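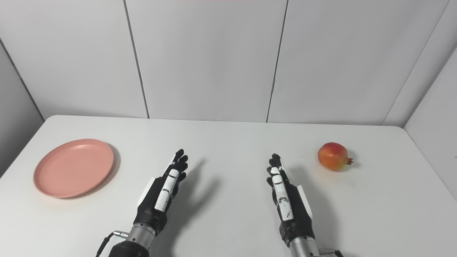 Building Two Hands for One Table

Zoila Mosquera started on the hands in August, at the shared workshop where she already had a bench. She had repaired sewing machines for years and had never built anything with more than one motor in it. Afaf Haddadin, who rents the bench next to hers, wrote the control software. They call the project Memum, a name that was left on a box label when they moved in and that they never replaced.

I spoke to both of them at the workshop on 2 December 2022.

Mosquera wanted to begin with one hand. Haddadin talked her out of it. "I said if we do one, we'll write everything for one, and then we'll have to do it again," Haddadin said. "Two hands was more work in the first month and less after that."

The job they picked was plain: lift a piece of fruit and put it on a plate. Mosquera chose fruit because it was cheap and because no two pieces are the same shape. "With a block of wood you can cheat," she said. "You measure the block and type in the number. A mango doesn't let you do that."

The table

The table and its walls took up most of the early weekends. Mosquera wanted white on every side so the camera would have little to confuse it. The panels came secondhand from a shop that was closing, and none of them was square. She recut two and gave up on a third.

"There are seams you can see," she said. "Afaf told me the seams were fine. I still look at them."

Haddadin said the shadows gave her more trouble than the seams. Each hand throws a dark shape on the tabletop, and early versions of her program treated the shape as an object. She logged 182 false detections in a single evening. She moved the lights twice and then changed the program to ignore anything flat and gray. The plate had to be a color for the same reason. They settled on a pink one.

"It's a good plate," Mosquera said. "We had a white one first and the software couldn't find it at all." 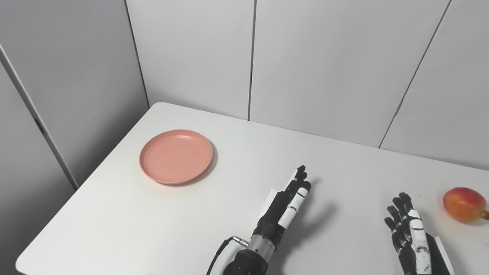 Wrists and cables

Asked what she would do differently, Mosquera went straight to the wrists. The fingers had needed adjusting but had mostly behaved. The cables at the wrists had not. A connector would work loose when the wrist turned, the hand would stop, and she would spend an hour looking for a fault in the fingers.

"I replaced a finger joint that had nothing wrong with it," she said. "Then I did it again the next week."

She now leaves more slack in each cable and checks the plugs before power goes on. The check is written on a card taped to the side of her bench. Haddadin has her own card, which tells her to save the log before she changes anything.

They have spent $2,539 so far, which they split. Mosquera keeps the receipts in a coffee can. The figure leaves out the tools, which belong to the workshop, and a power supply that Haddadin already owned.

How a session goes

A session begins with both hands raised and apart, with the plate to the left and the fruit to the right. Haddadin runs the program and Mosquera stands near the power switch. They work through a set number of tries, put the fruit back in its place after each one, and write down what happened.

The pomegranate is the harder of the two fruits they use, according to Haddadin. The crown sticks out, and a finger that lands on it tends to push the fruit around. The mango gives the fingers more to close on, but it rolls toward the edge of the table if it is bumped.

Their best session so far was 86 tries, with more than half of them ending with the fruit on the plate. Mosquera does not think much of that number. Haddadin does. "In September it was none," she said. "I have that written down too."
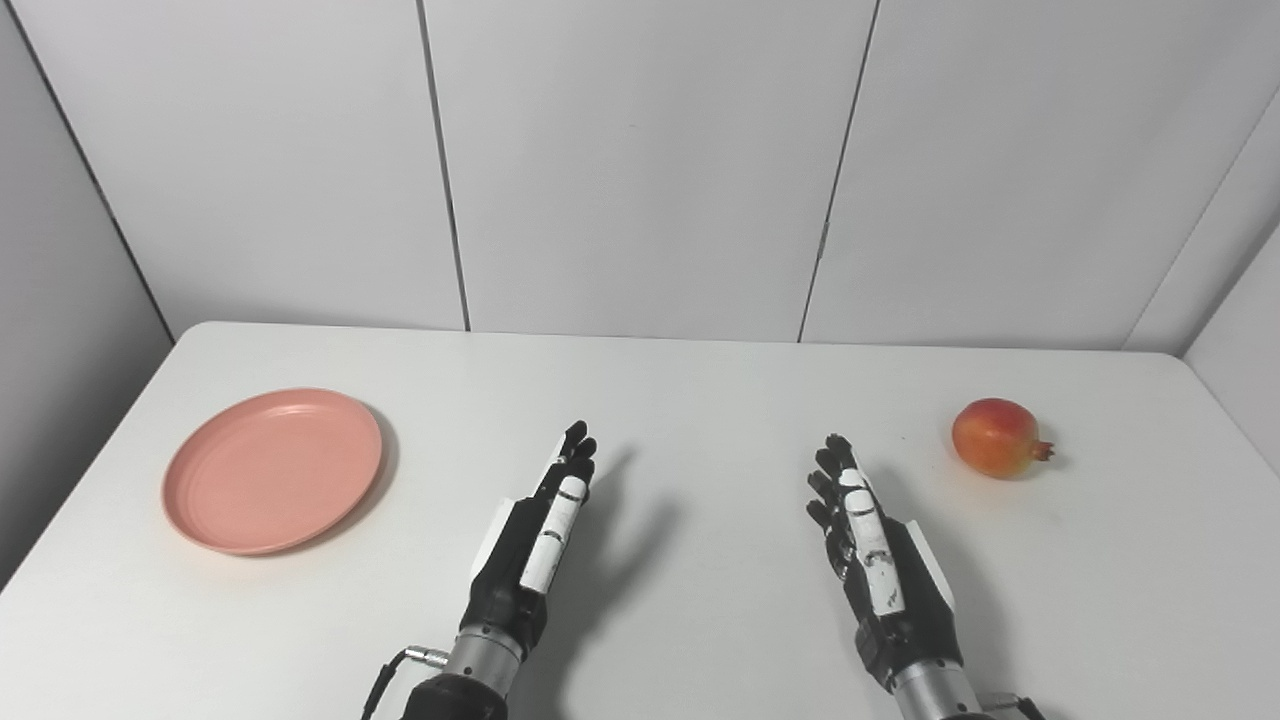

The hands at the table, with the plate and the pomegranate set out.

They disagree about what comes next. Mosquera would like to pass the fruit from one hand to the other, which she thinks is the reason to have two. Haddadin wants to try softer fingertips first and has a bag of samples she has been cutting up at home.

"We'll do the fingertips," Mosquera said. "She has the bag already."

They meet at the workshop two evenings a week. Mosquera said other members are welcome to bring fruit, as long as it fits in one hand.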